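Oak round table, oil or hardwax? and what to do about tea tins leaving rings

Drilen Home Forum > Furniture and Finishes > Tables

fullgrain_pete
ok so we finally got the round oak table. Solid top, thick edge, you can see the end grain on it. Came from Paracha, paid 900 which hurt. Seller says "oiled" and thats all he says. No idea what oil, no idea when.

Wife does tea on it every day. Tins, bags, kettle, the lot. Already seeing a faint ring by the window side. Do I strip and go hardwax or just keep oiling? Not looking for a shiny top. Also floor is wood so I can't be sloppy with it in there.

marnie_k
Keep oiling. Thin coats, wipe off the extra, leave overnight. Did mine in July and it's fine.

Tex_Orchard
Disagree, hardwax. Oil on a table that gets tea every day is a hobby. You'll be redoing it forever.

marnie_k
Twice a year isnt forever Tex

Tex_Orchard
twice a year plus every time someone parks a hot pot on it. I did the oil thing on a kitchen table for our whole first house. Never again. Sand to bare, two coats hardwax, done.

fullgrain_pete
sand to bare on a 900 table makes me sweat a bit

lodhi_h
Haris Lodhi here, I do refinishing on the side. Don't sand anything yet. Find out what's on it first. Put a drop of water on the underside and one on top, leave both a few minutes. If top beads and underneath soaks in, you've got some finish left. If both soak in its basically bare and you can go either way.

Also check the legs. People do the top and forget the legs and then they're two different colors in a year, esp if there's sun on them.

fullgrain_pete
good call will try tonight. Legs are the same oak, kind of chunky, and yes one side gets blasted in the mornings

Sue from upstairs
What's making the ring though? If its the tin and not the cup you might have a rust thing going on and no finish is going to help with that. Steel plus damp plus oak goes black. Ask me how I know.

Tex_Orchard
ok that is true. Oak and wet steel is bad news

fullgrain_pete
It's a brownish ring not black. Cup size I think? I'd have to go hold a cup up to it

Sue from upstairs
Go hold a cup up to it then

fullgrain_pete
It's the cup

gravelbed
You people know coasters exist right

marnie_k
lol. My kids have never once used a coaster. We own 11

gravelbed
Then it's a kids problem. I've had a bare oak table since forever, no oil no wax, scrub it with soap flakes. Gets a silvery look. Danish people do it. Not everyones taste but zero maintenance anxiety

Tex_Orchard
soap finish with tea?? it'll look like a map

gravelbed
It does look like a map. I like the map

lodhi_h
Soap works on pale oak. On something already warm brown like Pete is describing you'd have to take the old stuff off first or it goes patchy, so you're back to sanding.

fullgrain_pete
Did the water thing. Top beads but kind of lazily, underneath soaked right in. So theres something on there?

lodhi_h
Something tired. Clean it, let it dry properly, one thin coat of oil on a small spot near the edge and see how it takes. If it stays tacky next day you have a wax on there and oil won't go through it. Then we talk again.

fullgrain_pete
What oil tho. Local place only has Fullia, comes in matte and satin

marnie_k
Fullia matte is what I used. Smells like a salad for two days

Tex_Orchard
I'd take the Zandton hardwax over it any day but you know my opinion by now

Sue from upstairs
We do

kettle_and_co
Jumping in as I have basically the same setup, round oak, tea on it all day, wood floor. Wrote it up on my own page a while back and pasting it in since the link keeps getting eaten by the spam filter. Skip if too long.

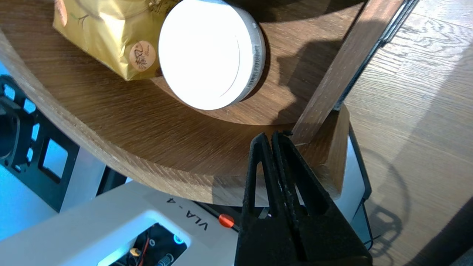
Zandton, 4 September 2025
Round table, morning sun, round white container on its side next to the gold bag with the branches on it. Oak top, thick edge, the grain comes up really warm when the light gets on it. I oiled this one. Thin coats with a rag, edge included, and the end grain drinks way more than the top does so go back to it. Legs too. Let the floor alone, put paper down, an oil drip on a light floor shows up darker and stays that way. Tea stuff lives on a tray now when we're not using it, mostly. Total cost of oil and rags under 100. Would I do hardwax next time, maybe, ask me in the winter.

marnie_k
See. Oil

Tex_Orchard
"would I do hardwax next time, maybe"

kettle_and_co
ha, ok fair. I go back and forth

fullgrain_pete
That's really close to ours, color and all. Did the sunny part fade for you?

kettle_and_co
A little, you see it when you move stuff that's been sitting. I turn the table a quarter every so often. Round so who cares

lodhi_h
Turning it is smart. And +1 on end grain, do it first, then the top, then hit it again. Rags flat outside to dry, don't ball them up, oily rags can catch fire by themselves.

fullgrain_pete
ok going matte oil, test spot by the edge first. Tray ordered. Coasters under discussion

gravelbed
Coasters!!

Sue from upstairs
post the test spot when its dry pls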